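# Pince qui lâche les fruits au fond de l'évier (simulation) : frottement, force de serrage ou autre chose ?

**Question posée par pinson_44 — catégorie Simulation / Préhension — résolue à moitié**

Bonjour,

J'ai repris en août une cellule simulée montée par un collègue parti chez Punosent. Bras Femwood, pince parallèle à deux doigts, caméra au poignet. La tâche : sortir des fruits d'un évier de cuisine et les poser sur le plan de travail. Sur 200 essais, 36 réussites. Le reste du temps la poire glisse au moment de la levée, ou bien elle part de travers avant même la fermeture des doigts.

Le support de Stistham me répond « augmentez le coefficient de frottement ». Je l'ai fait. Ça tient mieux, mais je n'y crois pas trop : à ce niveau-là, on pourrait soulever la poire avec une règle en plastique. Je veux un réglage qui ait une chance de survivre sur le vrai bras.

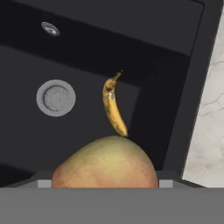

La force de serrage est restée à la valeur d'origine, je n'ai touché ni à la vitesse de fermeture ni au repère outil. Le pas de temps non plus. J'ai lu partout qu'il fallait le diviser par deux « par précaution », sans que personne donne de mesure avant/après, donc j'attends de voir.

Est-ce que quelqu'un a une méthode, avec un ordre dans lequel vérifier les choses ?

---

**Réponse 1 — mortaise**

Monte le frottement et passe au solveur précis. Chez moi ça marche à 100 %.

> *pinson_44 :* Combien d'essais ? Quel solveur ? Et les fruits étaient posés comment ?

> *mortaise :* Une dizaine, fruits isolés. Je n'ai plus le fichier.

---

**Réponse 2 — Huguette Hoarau** (acceptée)

Remettez d'abord le frottement à sa valeur de départ, sinon vous allez régler tout le reste autour d'un chiffre faux.

Ensuite, dans cet ordre :

1. **La forme de collision.** Affichez-la à la place du maillage visuel. Beaucoup de modèles de fruits sont livrés avec une enveloppe convexe grossière, et les doigts touchent une facette ou une arête là où l'on voit une belle surface ronde. J'ai perdu une semaine là-dessus avec un modèle de chez Carré.
2. **Le repère outil.** Fermez la pince à vide et comparez le point de contact des doigts avec l'origine du repère. Un écart de quelques millimètres suffit pour qu'un doigt arrive avant l'autre et pousse le fruit.
3. **L'état initial.** Si une banane démarre en appui sur la poire, laissez la physique se stabiliser avant de lancer l'approche, et enregistrez les poses après stabilisation. Vous comptez peut-être comme échecs de préhension des fruits qui bougeaient déjà.
4. **La masse et l'inertie.** Certains exports mettent une densité par défaut.
5. **La force de serrage**, en dernier, par petits paliers, avec les mêmes graines aléatoires à chaque série.

Pour le pas de temps, je partage vos doutes. Faites une série avec, une série sans, et gardez ce que disent les chiffres. Un taux de réussite en simulation ne vous garantit de toute façon rien sur la machine.

> *pinson_44 :* C'était surtout le 2. Repère décalé de 4 mm, hérité de l'ancienne pince, et la poire avait une densité absurde. Le taux monte nettement, frottement d'origine. Il reste des échecs près de la paroi, que je n'explique pas.

> *Huguette Hoarau :* Près de la paroi, regardez si c'est le support des doigts qui touche avant les doigts. Journalisez les contacts par corps, pas seulement le total.

---

**Réponse 3 — k_roussel**

Même souci ici, série de 445 prises, et le pas de temps n'a rien changé de mesurable. Par contre je me méfie du critère de réussite fourni avec la tâche : il valide dès que le fruit quitte le fond, même s'il retombe ensuite. À vérifier avant de fêter quoi que ce soit.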